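ホーム > ニュースレター > 音源・制作

カテゴリ：新譜／マスタリング

Stakness の新作アルバム「Clirdale」が July 配信分のラインナップに加わった。ジャンル表記はテクノだが、後半はハウス寄りの構成で、前作に比べてキックの帯域処理が大きく変わっている。今回は楽曲の印象よりも、音の作りを中心に記す。
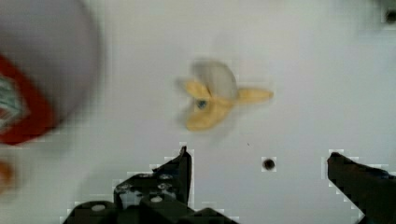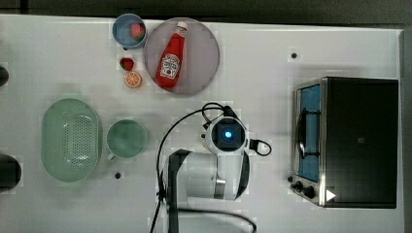
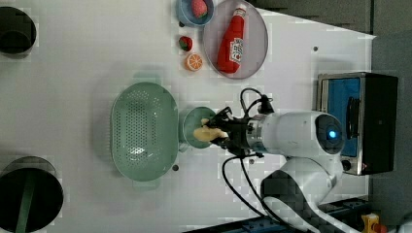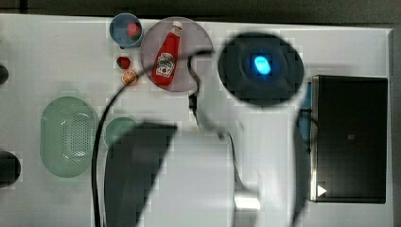
試聴は配信の非圧縮版で行った。再生系は据え置きの DAC とニアフィールドモニターで、補正用のイコライザーは切ってある。ヘッドホンでの確認も併用した。

冒頭曲「Wumon」は、キックの基音を低めに取り、サブベースと周期をずらして配置している。サイドチェインの戻りは遅い。四つ打ちの裏でベースが持ち上がるまでに間があり、フロア向けの音圧を優先した前作とは設計が異なる。ハイハットは左右に振られているが、モノラルに畳んでも消えない。位相の管理は丁寧である。

中盤の「Hordiienko」はボーカル入り。声の処理は短いプレートリバーブとテープ系の飽和が中心で、歯擦音がやや残る。ディエッサーの設定が浅いのか、意図的に残したのかは判断がつかない。小音量では気にならず、音量を上げると2番のサビで耳に付く。ブレイク明けにフィルターが開く箇所は、レゾナンスを抑えた穏やかな処理で、派手さはない。

アルバム全体の長さは70分。曲間はほぼ連結されており、ギャップレス再生に対応しない環境ではつなぎ目に無音が入る。該当する再生ソフトを使う場合は、同梱の連続ミックス版を選ぶほうがよい。連続ミックス版は曲ごとの頭出しができないが、マスタリングは個別版と共通である。

ダイナミクスは、この種の音楽としては広めに残されている。リミッターによる歪みは、アタックの強い終盤の2曲を除いて聴き取れなかった。その2曲では、スネアの立ち上がりが潰れ、リバーブの尾が不自然に持ち上がる。曲自体の出来がよいだけに惜しい。特に最終曲は、シンセパッドの和声が少しずつ半音で動く構成が面白く、もう少し余裕のある音で聴きたかった。

低域の量は多いが、部屋の定在波と重なりにくい帯域に収まっている。小さな部屋でも扱いやすい。一方、小型スピーカーではベースラインの輪郭が後退し、曲によってはコード進行が追いにくくなる。倍音の付加が控えめなためと思われる。通勤時にイヤホンで聴くなら、低音強調は切った状態から始めるのが無難である。

アナログ盤は2枚組で、収録順が配信版と異なる。「Wumon」は外周側に置かれており、低域の多い曲の配置として妥当である。盤の音質については、手元に届いてから改めて扱う。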